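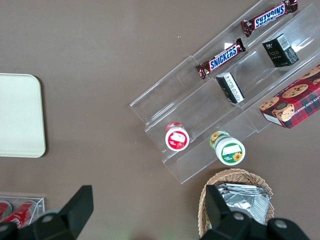
Brekent Strength, May schedule and floor changes
Apr 22, 2025

Brekent has run a small-group barbell studio on Carnegie Street for six years. In May it moves its beginner program from open enrollment to fixed blocks. The head coach, who also writes the programming, talked through the change between the morning and noon sessions.

The studio measures 3,111 square feet, including the office and both changing rooms. The training floor holds four racks, and the coach does not plan to add a fifth. "A rack takes up more room than its footprint," the coach said. "You have the bar, the person loading the bar, and somebody walking past with a plate. Four racks with two lifters each is what the floor can carry. We tried ten people for one winter and the rest periods went to pieces."

Under the old system a new member could join any session. The coach said this meant teaching the hip hinge from scratch several times a week while the other lifters waited. A block now starts everyone together and runs 19 sessions. The first three use an empty bar or a training bar. Weight goes on at the fourth, in five-pound steps for the squat and two-and-a-half-pound steps for the press.

"The press is where people stall first," the coach said. "If you only own five-pound plates, you have no way to make a small jump, and a small jump is what they need. We bought fractional plates before we bought the second rower."

Session length has also been set. Each one is 35 minutes on the bar, with warmup done beforehand on the mats. Members who arrive late warm up and join at whatever lift the group has reached. They do not make up the missed one at the end, when the next group needs the racks.

The studio logs every work set in Leto, a tracking program that the coach describes as plain. It records load, reps and a one-to-five effort score entered by the lifter. Bar speed is not recorded. "I had a speed sensor on loan. For an advanced lifter it is useful. For someone in week two, the reading mostly tells you they are in week two."

The flooring was replaced in the same round of work. The old interlocking tiles had spread at the seams under the deadlift stations. Merkavik, the contractor, put down rolled rubber over plywood and leveled the low corner near the back door, where a loaded bar used to drift. The coach checked the result with a bar on the floor at each station and had one section lifted and relaid.

Asked about conditioning work, the coach was brief. "Rower, sled, carries. Twice a week, after lifting, and short. If somebody wants to run a half marathon, I will move their squat day and leave the running to them."

A full block costs $600, payable at the start or in two parts. Current members keep their monthly rate and their usual times. The coach said evening places go first, and that anyone with a recent back or shoulder injury should call before signing up so that the starting lifts can be changed.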